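Can a Robot Clear the Table Yet?

At a quarter past six in the morning, the machine on the second floor of the Jesudix building in Tatville is folding a dish towel. It has been folding this towel for almost two minutes. It pinches a corner, loses it, tries again, and then, with a little flick that made me laugh out loud, lays one half neatly over the other. I have watched a lot of sports with less suspense!

I came to Tatville with a simple question: can a machine do the chores yet? Plenty of robots already weld and lift all day long, but that work happens in the same spot with the same parts. A kitchen changes every time someone walks through it. The people at Jesudix have spent three years on that problem, and they were happy to show me the bad runs along with the good ones.

Their robot, which they call Utard, has two arms on a rolling base and stands as tall as a fourth grader. It works from a list of 55 chores, everything from wiping a counter to pairing socks. On the day I visited, it could finish 40 of them without help, if you were patient. Loading a dishwasher took it the length of a sitcom. Wiping the counter was a pleasure to see – long, even strokes, right into the corners.

The shop floor is further along. Across town at Kaneko, which makes cabinet hinges, a cousin of the same machine sorts finished pieces into trays. It handles over 2,000 on a shift, and the night crew told me they stopped staring at it after the first week. Hinges are stiff, though, and they all look alike. Nothing spills.

Coffee is a different story, and it's the chore I got hooked on. Think about what you do when you move a full cup. Your fingers find the handle, your thumb settles on top to keep it level, and your other hand hangs around in case it's needed. You know where the saucer is, and you don't drag your wrist through the sugar.
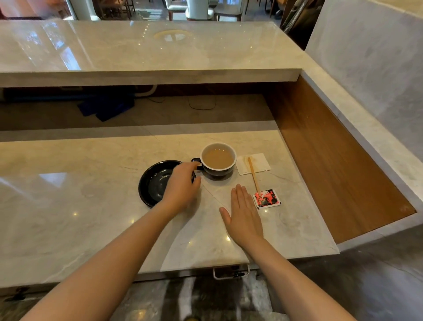

Utard has practiced the cup 242 times. The team counts a run as good only if the drink stays in and the cup ends up on its saucer, and by that rule it gets there a bit more than half the time. In March it was closer to one in five. The grip came quickly. Slowing down at the right moment is the part that still trips it up, especially when the drink is near the rim and starts to rock.

I asked when I could have one at home. The engineers looked at each other and talked about price, then about stairs, then about dogs. My own guess is that hotels and care homes will see these machines first, doing towels and counters. I'd happily take one that did only the counters.

Before I left, they set it up for one more try. The arm crept forward, closed on the handle and lifted. A little coffee went over the side, and everyone in the room leaned in to see how much.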